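In praise of the celebrity who married in and got on with it

I have a soft spot for a certain kind of famous person, and I'd like to make the case for them properly, because they get such a rough deal from the gossip pages. I mean the ones who are known first for who they stood next to. The wife of the presenter, the brother of the footballer, the girlfriend in the third row at the awards. We look them up late at night, we read 600 words of recycled guesswork about their height and their net worth, and we come away knowing nothing at all about them. What a waste! They are so often the most interesting people in the building.

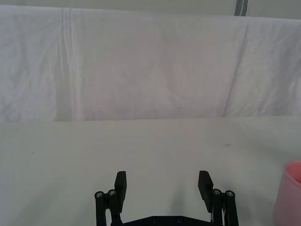

The Pietrzak years

Take Jadwiga Pietrzak, my favourite by a mile. If you watched Lurncombe in its early days you'll remember her as the tall woman at the back of the cast parties, married to the man who played the vet. Every profile gave her one line. She was "a former administrator", or "a private person", and one magazine managed to run a spread on their kitchen without using her first name.

She had, in fact, been running the booking desk at a small touring theatre called Żak for eight years before she met him, and she went on running it all through the marriage. I find that wonderful. There she was on a red carpet in March, and the next morning she was on the phone to a village hall, asking if they could find another row of chairs.

When the marriage ended, the coverage went just as you would expect. Where is she now, how is she coping, has she been seen with anyone. She was at work!
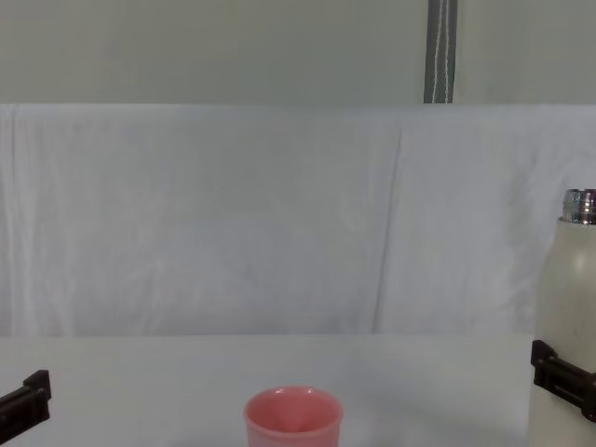

And then came the podcast, which I press on everybody I meet. She records it with whoever happens to be on tour, and it is mostly about the dull bits of show business: vans, contracts, who pays for the sandwiches, what you do when your leading man has lost his voice and there are 400 people in the bar. I have listened to over 100 episodes and could happily start again tomorrow. Her ex-husband comes up perhaps twice, kindly both times, and then she's back to the vans.

You can still find her described as "ex-wife of" in nearly every article, mind you. The entry on Neltine, the fan site I use more than I should, puts him in her first sentence and her own work down in the fourth paragraph, after a section on her hair.
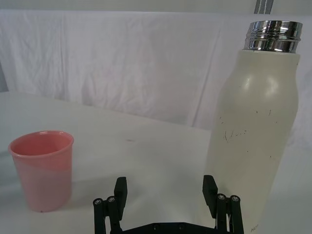
I know the argument on the other side. People only search for her name because of his, so of course the page starts with him. Fair enough, up to a point. I came to her that way myself, looking up the vet after a Christmas special. But an introduction can be brief. One sentence to say how we've heard of her, then tell us something good! The gossip writers have a whole life to work with and they keep choosing the wedding photos.

Money comes into it too. When Trustbridge put up the cash for Żak's last tour, the local paper ran it as a story about a television star's former wife landing a sponsor. The tour itself was a cracking version of a ghost story with three actors and a trunk, and it got half a line at the bottom. I went twice and took my sister the second time, and she hates ghost stories, and she talked about it all the way home. 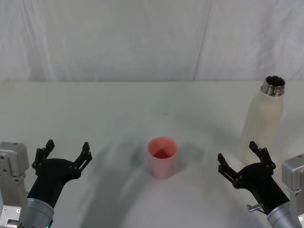 So I'd like a new sort of celebrity page, please, and I'd read it every day. Give me the drummer's husband who restores canal boats. Give me the newsreader's sister and her terrible, brilliant pub quiz. Ask them what they did this week and print the answer, even if it's long, even if there's a van in it. Jadwiga has a new series of the podcast coming, and the first guest is the woman who drives the scenery. I've already told my sister to keep the evening free.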